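Trelteo two-finger gripper with wrist camera

Home > Grippers and wrist tools > Parallel grippers

Price: £900 excluding VAT
Supplied by: Sumis, Brurnusbridge
Availability: made to order, please ask for current lead time

The Trelteo is a two-finger electric gripper for light bench work. It comes with a small camera fixed to the body and pointing down past the fingers, so one unit gives you both the hand and the view from it. We sell it to teaching labs, small workshops and anyone comparing end tools before they commit to a bigger order.

It is a plain gripper. It opens, closes and holds at a set force. If you need to pick up sacks, eggs or sheet glass, look at our suction range.

What you get

Gripper body with camera bracket fitted
Camera and 2 m lead
One pair of black angled fingers
Adaptor plate and screws
Printed setting-up sheet
Hex keys

The power supply is sold separately. Many customers already have a suitable one on the arm, so please check before you order.

Fingers

The standard fingers are flat-faced with a slanted tip. The slant lets you get under the edge of a thin part without the whole pad touching the table first. They come off with two screws each, and changing a pair takes a few minutes once the gripper is open and the power is off.

Soft pads and long fingers are available. The long ones reach further into boxes but flex more, and we don't recommend them at the top force setting.

Camera

The camera has a fixed focus. The bracket can be tilted through nine positions, marked on the side. With the standard fingers we suggest starting at the middle position and moving one step at a time. Further forward you see more of the table and less of the fingers. Further back the fingers take up more of the picture, which helps with small parts but makes it harder to find the next one.

Write down the bracket position with your test results. Two sets of pictures taken at different tilts can't be compared fairly, and it is easy to knock the bracket when changing fingers.

Which controller?

Noémi Vörös on our test bench has tried the gripper with our own controller and with the Trevaskis. Both will run it. Ours is simpler to wire and has the force settings on a dial. The Trevaskis costs £269 more and lets you store finger positions by name, a real help if you swap between jobs during the day. For a first gripper we would start with the cheaper one.

Trying it on a taped table

Valquíria Cordeiro wrote the bench check that we send out with every unit. It needs a clear table, a roll of painter's tape and a handful of parts you know well.

1. Fit the standard fingers and set the camera bracket to the middle position.

2. Lay tape on the table in a grid. It doesn't need to be square, but each cell should be wide enough for the open fingers. Give each cell a number on paper.

3. Move the arm over the grid with the fingers open and nothing between them. Look at the camera picture and check that you can see both tips and the lines of the cells beyond them.

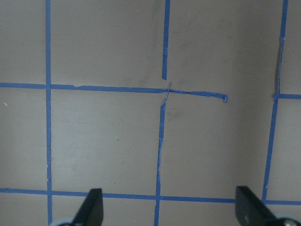
4. Press down any tape that has lifted or curled at the end. Replace torn strips before you start recording - a loose strand can catch on a finger.

5. Put one part in the first cell, pick it up and set it down in the next. Work through the grid in order.

6. Note every miss with its cell number. Misses in one cell only often mean the table or the arm needs levelling.

7. Change one thing (fingers, tilt or controller) and run the same grid again.

Returns

Unused units can be sent back in their original box. If the fingers have been fitted to an arm we count the unit as used, but please ring us anyway, as we take used grippers in part exchange. Spare fingers are sold in pairs only.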